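Clativden Home Forum > Small Spaces > Patterned walls with a patterned floor?

baoshan_kang
29 Jun 2023
Hello all. I lined the inside of my small bench with pink butterfly wallpaper from Prododano, and the floor has a black and white flower print. My wife thinks one pattern is enough. I am asking if I should change the floor to plain white. 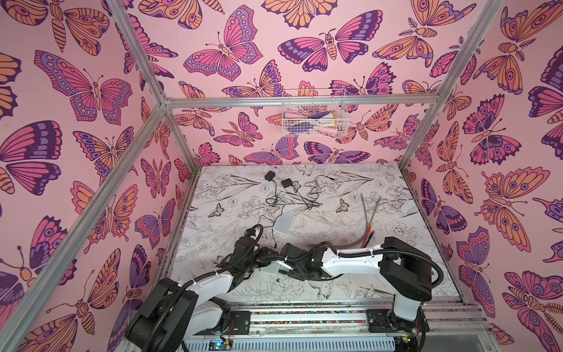

The wallpaper cost me 24 dollars a roll and I have a little left, so the walls will stay as they are. Only the floor is open for discussion.

hotbridge_lane
Keep both. The floor has no color, so it does not fight with the pink. I would be more worried about the paper lifting at the corners in December, when the heating is on.
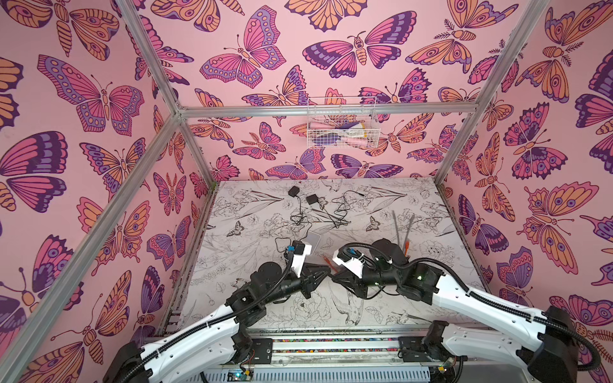
Mine lifted after five weeks. I used a thin line of paste and pressed it with a dry cloth.

Shi_paper
I must disagree, sorry. Butterflies on three walls is already very much. If you put down a small black screw on black line flowers, you will search for it a long time. Plain white is more practical.

baoshan_kang
Thank you both. Small screws I keep in a dish. Mostly I work with things like a little white box and its power cable.

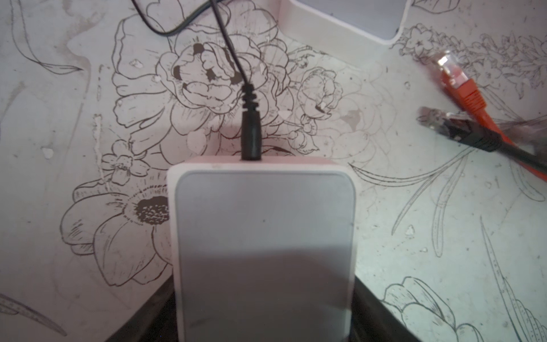 The cable is my real problem, it never wants to lie straight. I tried six kinds of clip and I do not like any of them.

Shi_paper
Then forget the clips and tie it with a soft strap. I still vote for the plain floor.

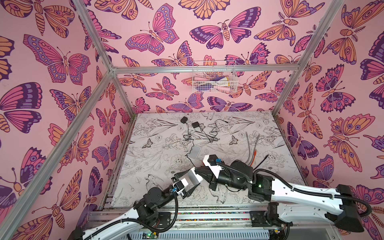
hotbridge_lane
Storage matters more than the floor, in my opinion. A basket on the wall takes no working space. The white mesh one at the back is already holding soft things, and the two black power adapters are lying on the floor below. I would hang a second basket for them.

baoshan_kang
A second basket is a good idea, I will measure tonight. The floor stays for now.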